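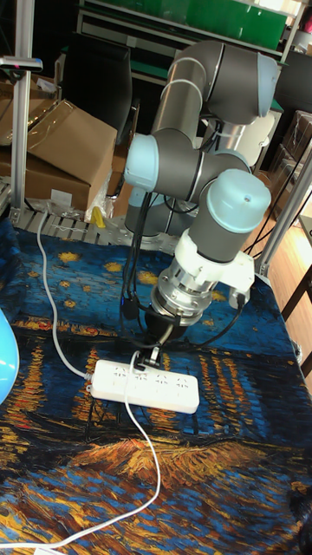
夹爪压在插排本体上，位置在中间偏左。白色电源线也在同一块桌布上。

# 抓取带线的物体：主轴方向总被电线拉偏，应该在哪一层处理？

**rivulet_k**（楼主）

大家好。中文不是我的母语，如果有的句子不自然，请多多包涵，也欢迎纠正我的术语。

我在做一个抓取流程，物体是普通的白色插排，上面带着电源线。桌布是深蓝色和金黄色的印花，对比度很强。硬件方面我没有什么问题要问，我的问题都在软件里。

目前的流程如下：

1. 固定相机得到彩色图和深度图；
2. 用 Nelside 做实例分割，得到物体的掩膜；
3. 把掩膜内的深度转成点云，下采样到大约 4000 个点；
4. 对点云做主成分分析，第一主轴当作物体的长轴，夹爪的开合方向与它垂直；
5. 抓取位姿交给 Vosteo 规划，轨迹通过 Gudport 发给控制器。

如果物体是一个没有线的盒子，这个流程很稳定。换成插排以后，第四步就变得不可靠。分割模型经常把靠近本体的一段电线也算进掩膜。电线的点不多，但是离中心远，所以它对协方差矩阵的影响很大。结果是长轴被拉向电线的方向，夹爪转了一个不该转的角度，手指斜着碰到插排的边。

我试过把掩膜先做形态学开运算。细的线可以去掉，可是本体的角也变圆了，而且线贴着本体走的时候，开运算没有用。

我想请教两件事。第一，这个问题应该在感知层解决，还是在抓取采样层解决？第二，有没有人用过 Alemneh 的抓取评分模块来处理带线的物体？它的文档只写了刚体。

---

**糖炒板栗壳**

先说结论，不要用主成分分析。它对离群结构太敏感，你自己已经看到了。

插排本体是很规则的长方体。先拟合桌面，把桌面上方的点取出来，再投影到桌面上求最小面积外接矩形。求之前按到桌面的高度过滤一遍，电线通常比本体低很多，一个高度阈值就能去掉大部分。代码量比训练分割模型少得多。

---

**rivulet_k**（楼主）

谢谢。高度阈值我以前考虑过，但是没有认真做，我担心的是桌布。布有褶皱，平面拟合出来的高度在不同的地方不一样。如果阈值设得低，褶皱加上线的直径就会超过它；如果设得高，本体边缘的点也会丢失，深度图在边缘本来就比较差。

我今天下午会先试一次，再回来报告。

---

**m_ostwall**

我不太同意楼上。高度阈值是针对这一个物体调出来的，明天换成一个扁的充电器，或者线是粗的那一种，又要重新调。楼主问的是放在哪一层，我认为应该放在分割层，把“本体”和“线”标成两个类别。

Nelside 是支持部件级标签的，你只要准备一些标注。不需要很多图，但是线的姿态要多样：拉直的、绕圈的、从本体旁边贴着走的，都要有。

---

**糖炒板栗壳**

标注线是最痛苦的事情，你标过就知道。细长的东西，多边形点半天，边界还不准。为了求一个长轴去做部件级标注，成本太高了。

而且就算分开了两类，掩膜在线和本体的连接处还是会有一块模糊的区域。后面一样需要鲁棒的拟合。那为什么不直接从鲁棒拟合开始？

---

**m_ostwall**

因为规划也需要知道线在哪里。楼主现在只关心角度，等他要把插排拿起来移到别的位置，线的那一端还连着东西，可移动的范围是有限的。你把线的点过滤掉，规划器就完全看不见它，这在我看来比角度偏一点更危险。

---

**rivulet_k**（楼主）

两位说的都有道理，我先报告下午的结果。

我做了高度过滤，然后求最小面积外接矩形。平面拟合改成了局部的：只用掩膜外面一圈的桌布点来拟合，不用整张桌子。这样褶皱的影响变小了。长轴方向比以前好很多，我从日志里看，大部分帧和手工量的角度一致。

还有两种失败的情况：

- 线从本体旁边贴着出去，而且在那里拱起来，高度接近本体。外接矩形会变宽，长短边的比例不对，但是方向大多还可以接受。
- 手臂挡住了一部分插排，剩下的可见部分接近方形。这时候长轴和短轴会互换，角度一下子跳了九十度。

第二种更麻烦。我现在的循环是 20 Hz，每一帧都重新估计，所以手臂下降的过程中目标角度会突然改变，Vosteo 就开始重新规划。有一次末关节绕了很大一圈，我按了急停。

---

**nullpfad**

最后一段和分割没有关系，是你的状态机有问题。

为什么在下降的时候还要更新角度？到了预抓取位姿以后，姿态应该锁定。如果担心物体被碰动，可以只更新平移，旋转用下降前最后一次可信的估计。

另外请检查一下 Vosteo 的重规划触发条件。默认是目标位姿变化超过阈值就触发，平移和旋转用的是同一个开关，需要在配置里把它们分开：

```yaml
replan:
 on_translation_change: true
 on_rotation_change: false
 lock_orientation_after: pregrasp
grasp:
 symmetry: pi
```

`symmetry` 那一行也不要忘记。平行夹爪绕接近方向转半圈是等价的抓取，如果不写，规划器会把两个等价的姿态当成不同目标，末关节绕大圈很可能就是从这里来的。

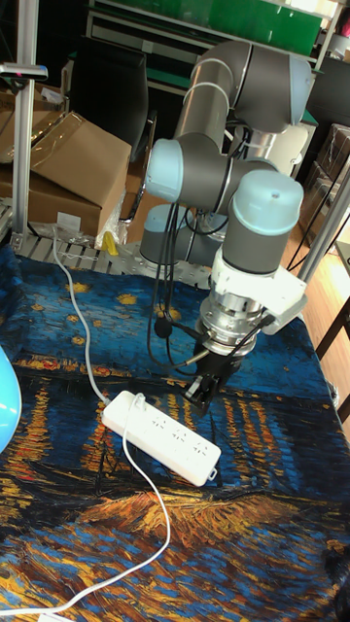 **小满前后**

插一个问题，手臂遮挡物体的时候，感知的结果应该保留上一帧，还是直接丢掉？

**nullpfad**

一般保留上一帧，同时给它一个随时间衰减的置信度。物体没有被接触之前，桌面上的位姿不会自己变化，所以旧的结果仍然可用。夹爪一旦接触了物体，就应该作废，等退出遮挡以后重新估计。判断遮挡不要看掩膜的面积，用手臂的运动学模型渲染一个手臂掩膜，和物体上一次的掩膜求交，比较可靠。

---

**小满前后**

明白了。我以前是看掩膜面积掉了多少来判断的，难怪灯光一变就误报。

---

**rivulet_k**（楼主）

@nullpfad 非常感谢，`symmetry` 我确实没有写。加上以后，绕大圈的现象没有再出现。姿态锁定我也加了。

关于渲染手臂掩膜，我有一个疑问。Gudport 给我的关节角和图像的时间戳不是同一个时钟。手臂运动得快的时候，渲染出来的掩膜和图像里的手臂对不齐，边缘会漏出一条。你们是怎么处理的？

---

**nullpfad**

两个办法。正规的办法是把时钟同步做好，然后按图像的时间戳对关节角插值。偷懒的办法是把渲染的掩膜膨胀一圈，速度越快膨胀得越多。

Gudport 的时间戳是收到数据包时打的，不是控制器采样时打的，这个在它的 issue 491 里有人讨论过，请看靠后的回复，前面给的补丁有错。

另外，线缆包不在机械臂的模型里。渲染的时候关节旁边垂下来的那些黑色线缆是没有的，它们会挡住物体，你的遮挡判断却认为没有挡。我是在对应的连杆上加了几个粗的胶囊体，只用于感知，不参与碰撞检测。

---

**糖炒板栗壳**

胶囊体为什么不参与碰撞检测？我这边两边都用同一个模型，维护起来简单。

---

**nullpfad**

线缆会弯，胶囊体画得比实际粗。放进碰撞检测以后，手臂折起来的姿态很多都会被判成自碰撞，规划成功率下降得很明显。如果你的工作空间很宽松，用同一个模型也可以。

---

**m_ostwall**

回到楼主的第二个问题，Alemneh 我用过。

它的评分模块输入的是 6 自由度的抓取候选和局部点云，输出一个分数。对带线的物体，它有一个坏习惯：喜欢抓线和本体连接的那个位置。从局部几何来看，那里窄，两侧都有表面，分数自然就高。

我的做法是在评分以前先剔除候选，凡是手指闭合区域里含有“线”类点的，直接去掉。这也是我坚持要部件标签的原因。没有标签的话，你只能靠距离来猜。

---

**rivulet_k**（楼主）

这个信息对我很重要，文档里完全没有写。

我想了一下，也许两种意见可以放在一起。本体的长轴用高度过滤和外接矩形来求，不依赖标签。高度过滤去掉的那些点我不扔掉，存成一个单独的“低矮点集”，给抓取候选做剔除，以后也给规划器用。这样暂时不需要标注线。

缺点我也清楚：褶皱高的地方会有假的低矮点，拱起来的线会漏掉。

---

**m_ostwall**

作为过渡可以接受，但是漏掉的正好是最容易被手指碰到的线。拱起来的那一段离手指最近。我还是建议你标一小批。

---

**糖炒板栗壳**

我倒觉得这个方案够用了。拱起来的线可以看宽度：把点云投影以后做距离变换，局部宽度远小于本体宽度的就当作线，和高度两个条件取“或”。

顺便说，低矮点集请用你下采样以前的点。体素一大，细线在点云里就断成一截一截的，剔除候选的时候会从缝里漏过去。

---

**rivulet_k**（楼主）

下采样的顺序我确实弄反了，是先下采样再过滤。已经改过来，今晚重新跑日志。

宽度的条件我也会加。时钟的问题我先用膨胀的办法，同时去读 Gudport 那个 issue。如果宽度条件在插孔附近有误判（那里的深度常常是空的，投影以后会有洞），我再来这里问。

---

**糖炒板栗壳**

洞先填掉再做距离变换，不然一定误判。填的时候只填封闭的洞，本体和线之间围起来的空隙面积大，按面积排除就行。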